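Research > Manipulation > Gallery
Search this site

Peg insertion with mixed end effectors

Ozan Kozan's work on the Faltum board compares a parallel gripper with a five-fingered hand on the same set of blue parts. Each configuration gets 39 trials, with 12 reserved for calibration. Results are reported per part – pooled scores hide the difference between thick and slender cylinders.
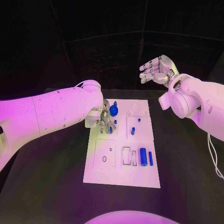

Gripper on the left arm, hand on the right. The gripper is over the small slotted plate.

The second configuration replaces the gripper with another hand. Arm speed limits and the control software, Zurkis, stay the same. Grasp poses are planned separately for each finger set.

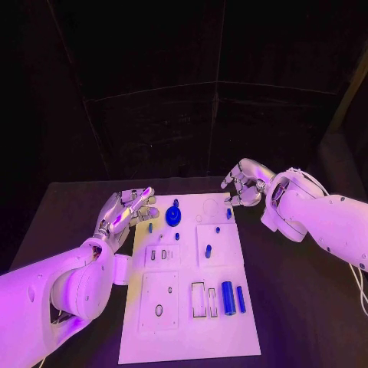 Hands on both arms, left index finger extended.

Trial tables were last revised on 27th January.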